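Peel-and-Stick and Paste-the-Wall Coverings: Frequently Asked Questions
Flusness Wallcoverings — Technical Help

Last reviewed in September. For order status, use the Orders page. For color matching between sample and roll, contact the Bodis showroom.

Which product line do I have?

Check the code on the roll label. Codes starting with B are Bodis, a paste-the-wall nonwoven. Codes starting with R are Rellel, a self-adhesive vinyl with a release liner. Paredes codes start with P and cover the lining papers. If the label is missing, look at the back of the sheet. Rellel has a liner that peels away. Bodis and Paredes have a plain back with no adhesive.

How do I work out how many rolls I need?

Measure the full height of the wall, add 4 inches for trimming, and round up to the next whole pattern repeat. This gives the cut length. Divide the roll length by the cut length and discard the remainder to get the number of drops per roll. Then divide the wall width by the roll width, round up, and divide by drops per roll.

Do not subtract doors and windows unless the opening is wider than one full drop. The offcuts above and below an opening rarely land at the right point in the repeat.

What is the difference between straight match and half-drop match?

In a straight match, the same motif falls at the same height on both edges of the sheet. In a half-drop, each sheet is shifted down by half the repeat relative to the one before it. Half-drop patterns can be cut from two rolls in alternation, which reduces waste on large repeats. The match type is printed on the label next to the repeat length.

Can I mix rolls from different batches?

Not on the same wall. Small shade differences between batches are normal and show at the seams. If you must use two batches, change over at an inside corner.

What surface preparation is required?

The wall must be clean, dry, sound and smooth. Fill holes, sand flush, and remove dust with a damp cloth. Gloss paint should be dulled with fine sandpaper and washed down. New plaster must be fully dry and sealed before any covering is applied. New paint should cure for the period given by the paint maker, and in all cases for no less than 20 days before Rellel is applied.

Textured walls are not suitable for Rellel. The vinyl bonds only to the high points and will lift. Use a Paredes lining paper first, or choose Bodis.

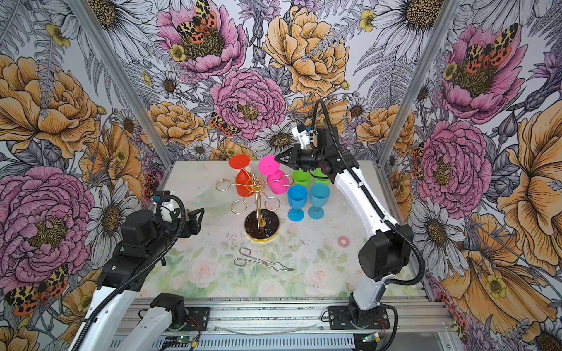 Large-scale florals need more planning than small prints. Decide where the main motif should sit before cutting the first drop, and mark a plumb line from that point. On a long open wall, the usual choice is to center the motif and work outward in both directions. In a small enclosed area, such as the one shown with large floral illustrations on its walls, there is little width to work with, and a large bloom can easily be split at a corner. Tape the dry sheets up first and shift the starting line until the most prominent blooms clear the corners. Allow one extra cut length when doing this.

How do I paper an inside corner?

Do not wrap a full sheet around it. Measure from the last seam to the corner at the top, middle and bottom, take the widest reading, and add half an inch. Cut the sheet to that width, hang it, and turn the extra onto the next wall. Drop a new plumb line on the second wall and hang the remaining strip to that line, overlapping the turn. A small mismatch in the pattern is normal at this point, as few corners are truly square.

With Bodis, the overlap can be left in place. With Rellel, use a seam adhesive rated for vinyl-to-vinyl contact, or double-cut through both layers and remove the waste.

How do I paper an outside corner?

Wrap the sheet by at least 2 inches if the corner is straight. If it is not, wrap, then trim to a plumb line and overlap the next sheet. Seams placed exactly on an outside corner will wear and open.

Can I put a patterned vinyl on a table or shelf?

Rellel may be used on shelves and light-use tabletops if the surface is smooth and sealed. It is not rated for cutting, for standing water or for hot cookware. Do not use Bodis or Paredes on horizontal surfaces. Light grounds show scuffs and dirt sooner than dark ones, so a pale print is a poor choice for a work surface.

Should the pattern on a surface match the pattern on the wall?

This is a matter of preference. From a technical standpoint, two prints of different scale are easier to install together than two of the same scale, as the eye does not expect the motifs to line up where the surfaces meet.

What temperature should the room be?

Between 50 and 80 degrees Fahrenheit during hanging and for a full day afterward. Turn off forced-air heating near the work. Fast drying shrinks the paste film and opens the seams.

My seams have opened. What should I do?

For Bodis, lift the edge gently, brush a thin film of fresh paste behind it, and press down with a seam roller. Wipe off any excess at once. For Rellel, warm the edge with a hair dryer on low and press from the center of the sheet toward the seam. If the edge lifts again, the wall was probably dusty or the paint had not cured — more pressure will not fix it.

How do I remove bubbles?

Small bubbles under Bodis usually flatten as the paste dries. Leave them overnight. Under Rellel, pierce the bubble at its edge with a fine needle and push the air toward the hole with a soft squeegee.

How do I clean the finished wall?

Bodis can be wiped with a barely damp sponge. Rellel can be washed with mild soap and water. Do not use solvents, bleach or abrasive pads on either. Paredes should be painted before use in any area that needs cleaning.

Can I return unopened rolls?

Yes, if the wrap is intact and the batch label is readable. Cut lengths and custom prints cannot be returned. Trade orders of up to 200 rolls follow the same rule. Larger orders are handled by Tegwen Watkins in the contracts office, and terms are set out in the order confirmation.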